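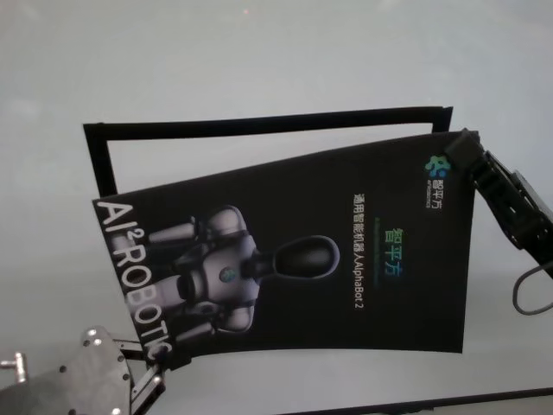
Efa Landeg had kept brochures all her working life, and when she moved into the unit in Bindudik they moved with her. Her niece Tegwen came up on the Friday bus to help sort them. They cleared the fruit bowl and the mail off the table, which was pale and showed every mark, and put the first box on a chair. The old ones were on the bottom, tractors and caravans mostly. The newer ones were on top, and one of those was a glossy black thing with a robot on the cover, the head smooth and dark like an olive, and AI² ROBOTIC in big white capitals. There was a line of Chinese as well, ending in AlphaBot 2. Tegwen turned it sideways and back again.

"Where did you get this?"

"Sioned brought it from a trade show," Efa said. "She brings me one from everywhere."

"Do you want it?"

"Of course I want it."

Tegwen put it down on the keep side. The keep side was already a good deal higher than the other side, which had a menu on it and a leaflet about gutters.

They went on like that until lunch. Efa sat with her bad foot up on the second chair and took each one as Tegwen handed it to her. She opened it, looked at the inside, ran her thumb down the fold and closed it again. She had worked the folding machine at Pichon from the age of nineteen until the place shut, and she judged everything by the fold. Some went on the pile without a word. Others she held against the window first.

"Against the grain," she said about a bank's one. "See how it's cracked? That's somebody in a hurry."

"So chuck it?"

"No, no. Keep that."

Tegwen made cheese sandwiches and they ate them over the sink so as not to get crumbs on anything. It was cold out for August and the neighbour had his ute running in the driveway. Efa asked after Tegwen's mother. Tegwen said she was fine, she was still not driving at night. Neither of them brought up the house, which had gone to auction and been passed in.

In the afternoon Raili Kiiskinen came across from number 6 to return a baking dish. She stayed in the doorway for a while with the dish in her hands, then put it down on the stove and picked up the black brochure.

"My grandson would like this," she said.

"He can look at it here," said Efa.

Raili laughed. She opened it and read a bit of the inside, or seemed to, and then she laid it back on the wrong pile, on top of the gutters. Tegwen saw her do it. She waited until Raili had gone and moved it over.

"I saw that," Efa said.

"I know you did."

The second box was heavier and the tape had gone brown. Under a layer of newspaper there were brochures from Pichon itself, ones Efa had folded. Hotels, a piano shop, a ferry company. At the very bottom was a run of the same one, still in its paper band, with Elin Pugh's name pencilled on the side. Tegwen knew the name. Elin had run the guillotine and had shared a flat with Efa for years, and then had gone to Hobart.

"Two hundred and ten in a band," Efa said. "She was meant to deliver those. A carpet sale. She put them under the bed and told the man they'd gone like hot cakes."

"Did anyone come to the sale?"

"I went. I bought a mat."

She held the bundle on her lap. The band had stuck to the top sheet and she didn't try to lift it. The ute next door finally drove off and the kitchen was quiet — only the fridge going, and the clock from the old house, which ran fast.

"Which side?" Tegwen said.

Efa thought about it. She looked at the keep pile, which had started to lean, and at the small pile next to it.

"Is there anything else you could put in that bin?" she said. "If it's just a menu and a gutter man it hardly seems worth you coming up."

"I don't mind."

"You came on the bus."

She pulled one carpet brochure out from the bottom of the bundle, where the band was loose. It came out clean. She opened it, ran her thumb down the fold, and put it on top of the black one. Then she handed Tegwen the rest and asked her to put the kettle on.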